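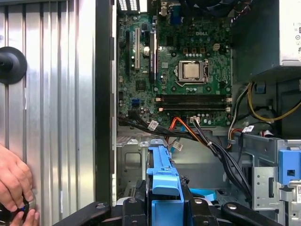 Computer case, open, Dell board.

13 July 2019

Survey numbers are in and I have been grinning at them since breakfast! Quick notes before I forget what I thought on first read. Proper write-up goes to Anisa.

Recap for anyone opening this notebook cold: in April we mailed the satisfaction form to everybody who bought a phone through the Pasaribu shops and asked them to score the handset, the battery, the setup, and the help they got afterward. We sent 3,975 forms and got 1,786 back. I was hoping for 1,000, so that is a wonderful return, and Ikhsan owes me lunch (he bet under).

Headline: the Flotlow beat the Gorusetti by two points overall. Two points! Last time the Gorusetti was well ahead and I'd have put money on it staying there. Elibariki wants to know if two points means anything with this many replies. Fair question. He's going to rerun it with the shops weighted by sales, because the downtown store answered far more than its share and downtown people buy more Flotlows. I wouldn't be surprised if the gap shrinks.

What I like more than the headline is where the points come from. Screen and camera scores are nearly a tie. Battery is nearly a tie too. The whole gap is in setup, moving contacts and photos over from the old phone. Flotlow owners gave it high marks and wrote things like "it just brought everything across" in the comments box. Gorusetti owners wrote paragraphs. One person used the back of the form and then stapled on another sheet. I love this person.

So the thing I want to try next is timing the transfer ourselves. Plan so far:

Same old handset as the source every time, same contacts, same photo folder.
Wipe the new phone between runs. Fully, not the quick reset.
Start the clock at the welcome screen, stop when the last photo opens.
22 runs per phone if Herman can spare the handsets that long. Fewer if he can't.
Write down every prompt that asks for a password, even the repeats.

That last one was Farah's idea and it's a good one. Her hunch is that people don't mind a slow transfer nearly as much as they mind being asked for the same password three times. Nothing on the form would have caught that. Should we add a question next year? I'd vote yes, but the form is already long and the return was so good that I'm nervous about touching it.

Other bits:

Pandstead phones had too few replies to rank. Leave them out of the chart, put them in a footnote.

Owners over sixty scored both big phones higher than anyone else did. Did not expect that at all. Check the coding on the age column before telling people.

"Help afterward" is low for everyone. The shops won't enjoy that, but they did ask.

Typed file and the scanned comments are both in the shared folder now. Ikhsan has the paper originals in the gray cabinet, please put them back in shop order if you take any out.

Next: Elibariki's weighted numbers, then a dry run of the transfer timing with one Gorusetti to see how long a single pass takes.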